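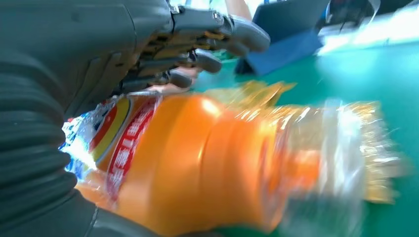 Why has everything stopped?

Because Lallex dropped a bottle in January and I'd like to know why before it drops another! It had done 98 lifts without a wobble, then on the next one the fingers opened halfway across and down it went. No leak, thank goodness, just a dent and a loud noise.

Was anyone hurt?

No. I was standing well back - we all were - and someone hit the stop button.

So what went wrong?

My best guess is the grip sensor. The log shows the hand thinking it had let go already, so it opened up to try again. We had the same thing at Jullosby on crinkly wrapping, and I should have spotted it sooner.

Can I still use the Millet software?

Yes, but stay on version 2 for now. Version 3 has the faulty retry in it and I haven't had a fix from Tarnance yet.

What if mine drops something?

Press stop, leave the thing where it landed and save the log before you switch off (I forgot once and lost the lot). Please don't reach in while the arm is live, even if it looks asleep.

When will you be running again?

I want 130 clean lifts in a row first. I'm on 9.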